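Skisden @skisden
Thread. I am on month five of wearing sunscreen every single day and I have opinions, most of them greasy. 1/

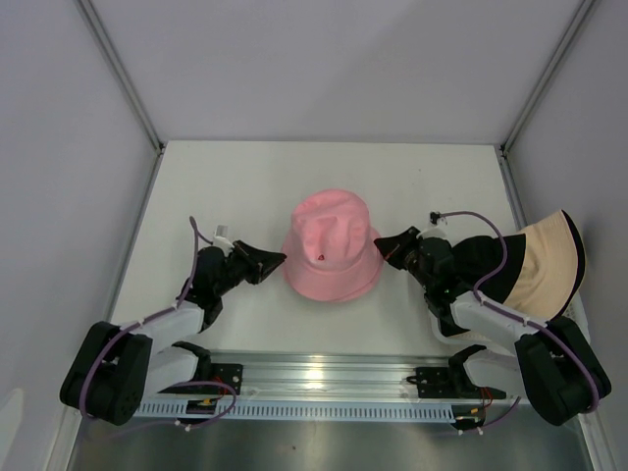 Kalogeropoulos replied: Every day including winter? My dermatologist says yes, my mother says I'll get rickets. Who wins?

Skisden @skisden
Dermatologist. Your mother can have the vitamin D conversation with your regular doctor, who has a blood test for it. Mine came back fine in February, when I had been slathering since October and had seen the sun maybe twice. 2/

Skisden @skisden
How I got here: I had a rough brown patch on my temple looked at. It was nothing. The doctor called it "a wisdom spot," which I will be thinking about until I die. She froze it off in less time than it took me to find the parking garage elevator. 3/

Skisden @skisden
Then she asked what I use on my face. I said soap. She wrote something down. 4/

Skisden @skisden
So I bought a tube. Then I bought other tubes, as the first one made me look like a candle. I have now tried 8 of them and finished 2. The rest live in a drawer with the takeout menus. 5/

Skisden @skisden
Mineral vs chemical, for those asking. The mineral ones (zinc, titanium) sting my eyes less and turn me the color of skim milk. The chemical ones vanish nicely and then, on any walk uphill, travel directly into my eyeballs. Choose your suffering. 6/

Skisden @skisden
Tinted mineral is the compromise. It comes in "light," "medium" and "deep," and I am apparently none of these. I am "light with a jawline of medium." My pillowcases are also medium now. 7/

Skisden @skisden
The amount. I had been using a dab. You are supposed to use two full finger lengths for face and neck, which sounds modest until you squeeze it out and look at it. It's a hot dog's worth of mustard. I put it on in two rounds with coffee in the middle. 8/

Skisden @skisden
Places I missed and found out about the traditional way: tops of ears, the part in my hair, back of the neck, one eyelid. I don't know how one eyelid. 9/

Skisden @skisden
Several of you want to know if I look younger. I do not. I look like the same person, slightly shinier. A cashier at the Pendbridge drugstore did ask if I'd been on vacation, but I think she was looking at the tint. 10/

Skisden @skisden
What I can report is that the blotchy bit across my nose has stopped getting darker every spring. I would have liked a montage. I got a nose that is the same in May as it was in March. 11/

Skisden @skisden
Reapplying every two hours outdoors: I do it at the beach. I do it on hikes. At a backyard cookout, with potato salad in one hand, I go and stand under the tree. Shade is free and has never pilled under my moisturizer. 12/

Skisden @skisden
And yes, pilling. That's when your sunscreen rolls up into little eraser crumbs because you put it on over something it dislikes. Wait a few minutes between layers. Or skip the serum, which in my case was mostly expensive water with a dropper. 13/

Skisden @skisden
Cost, since Kalogeropoulos is about to ask. I pay $17 for the one I finish. The fancy one was more than double that and smelled like a new shower curtain. It's in the drawer. 14/

Skisden @skisden
Check the expiration date, by the way. I found a bottle in the hall closet that predates my current car. It had separated into a liquid and a regret. Out it went, along with the one that spent last summer in the glove compartment. 15/

Skisden @skisden
Next appointment is in 6 months. I plan to be asked again what I use on my face, and I plan to answer at length. If you've found a tube that doesn't sting on hills, my replies are open. Please, nothing with glitter. 16/16

Print this thread | E-mail this thread

We use cookies to keep you signed in and remember your settings. By continuing to browse you accept our cookie policy.

Contact | Copyright Rosance | Back to top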